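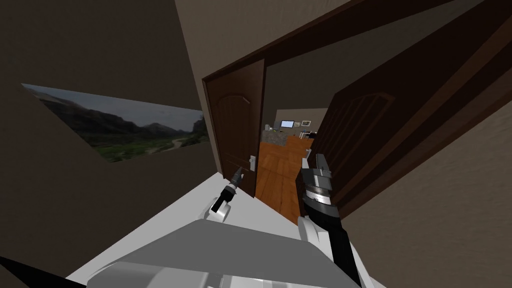
**図1　シミュレーション環境における室間移動課題。** 双腕ロボットの前方に、開いた両扉と奥の部屋が見える。左の扉にはレバー式の取っ手が付いている。

# 家事・店舗作業の自動化に関するギャラリー：扉と室間移動

2023年7月6日（木）

リルナンソープ生活技術研究所では、家庭および小規模店舗における日常作業を機械がどこまで担えるかについて、継続的に調査を行っている。本ページは、調査計画「Jutden」のうち、扉の通過と部屋間の移動に関する資料を公開するものである。

食器の片付け、洗濯物の運搬、商品の補充といった作業は、いずれも一つの部屋の中で完結するとは限らない。台所から居間へ、倉庫から売り場へと移る途中には扉があり、人はこれをほとんど意識せずに開け、通り、閉めている。本計画では、この動作を独立した評価項目として扱うこととした。

## 評価の対象

評価はすべて計算機上の住宅モデルで実施する。間取りは12種類とし、それぞれについて扉の形式、取っ手の高さ、床材、照明の条件を変更する。1条件あたりの試行は最大800回である。

図1の間取りでは、手前の部屋の床は白く、奥の部屋は橙褐色の板張りで、両者は敷居の位置で接している。奥には灰色の石目調のカウンターがある。床の色調が切り替わる箇所は、機械が段差の有無を判断するうえで重要な確認点となる。

## 現時点での見解

取っ手に指先を近づける動作と、取っ手を握って扉を動かす動作との間には、なお大きな隔たりがある。扉は回転しながら位置を変えるため、腕の運動と台車部の移動を同時に調整しなければならない。物を持ったままの通過については、片方の腕が塞がることから、さらに別の手順を要する。

以上を踏まえ、当研究所は、扉の開閉を伴う家事を無人で任せる段階には至っていないと判断している。一方、扉をあらかじめ開放した環境での運搬作業については、先行して実用上の検討を進めることが妥当と考える。店舗においても、営業時間外に通路を確保できる場合は同様である。

## 今後の予定

10月には、Arain社およびIndby社の協力を得て、実物の扉2種類を用いた比較試験を開始する。試験項目は10項目とし、開閉に要する時間、扉や枠への接触の有無、途中停止後の復帰などを記録する。結果は本ギャラリーに順次追加する。

掲載資料の転載を希望する場合は、リルナンソープ生活技術研究所広報担当まで、書面にて申請されたい。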